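Sorting Small Parts into a Drawer Organizer

Applies to: portable organizers with clear drawers
Time needed: roughly 90 minutes for a mixed bin

1. Stand the organizer on a flat, light-colored surface with the drawer fronts facing you. Dropped parts show up well on white. Fold the handle down if it gets in your way.

2. Start with all drawers shut. Pull out one drawer, load it, and close it before opening the next.

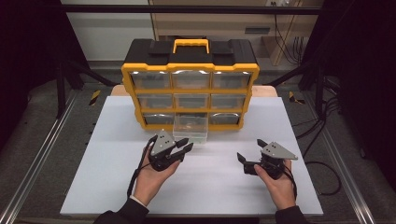 Arash Moradi adds that he takes each drawer out completely when loading screws, and puts it back only after checking the rear corners.

3. Assign one part type per drawer. Keep similar colors apart: tan parts are hard to tell from brown ones through frosted plastic. 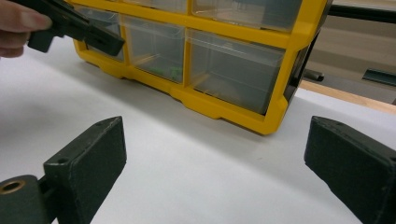 Fig. 2. Green parts, seen through the drawer front.

4. Fill to two thirds at most. Overfilled drawers catch on the divider above. Heavy parts go in the bottom row.

5. Write the part number on the drawer lip in pencil. Our Jarnden stock list runs to 594 lines, so the label carries the last three digits only.

6. To remove a single part, pull the drawer well forward and lift the part straight up.
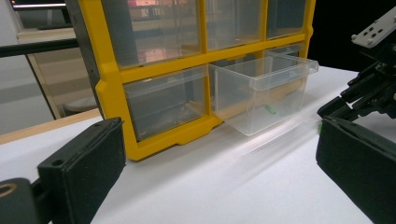
Does step 4 still hold for washers? Mine are filled to the top and slide fine.

Reply: Flat washers can go higher. Leave a finger's width below the divider.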